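The Green Soda Run

By Réka Gulyás 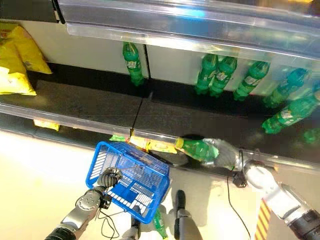

Green bottles in the soda aisle, and a blue basket to put them in.

I'm a basket person. Carts make me greedy (I once came home from Pirness with 88 paper napkins and no dinner), so for a party I take a basket and make two trips. Soda goes in first, always on its side, with the chips on top. My friend Veronika Fülöp stands hers up and swears by it, but she has longer arms than I do! Last November we fed eight people out of two baskets, and I still forgot the ice.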